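Controls / perception engineer (contract, could go perm)
Zudum, Stotcombe office, 2 days remote ok

We need someone fast. Small team, 5 of us, writing the software that sits between the wrist camera and the gripper. Grasp planning, finger tracking, calibration, log tooling. Start is ASAP, September at the very latest.

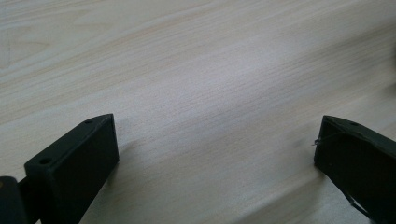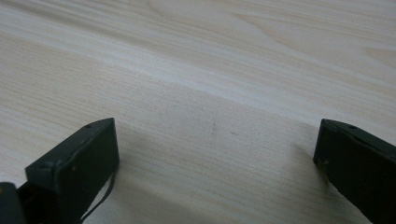
Wrist view, both with the fingers open over bare tabletop.

What you'd be doing:
Pose estimation from wrist video, mostly C++, some Python
Cleaning up the replay tool (it works, its slow)
Gripper width from pixels, no encoder. Current version loses a finger when it leaves the view
Shadow vs contact. Ask Līga about this one

You have: shipped perception code that other people had to run. Linear algebra without looking it up. ROS 2 helpful, not required. No degree check.

Pay is $90 an hour, 800 hours guaranteed, paid thru Cunovach.

Send a resume and one peice of code you like to Evaristo Mancuso, ref 214. Skip the cover letter. Technical questions to Līga Mockus. No agencies please.

Posted April 3, 2024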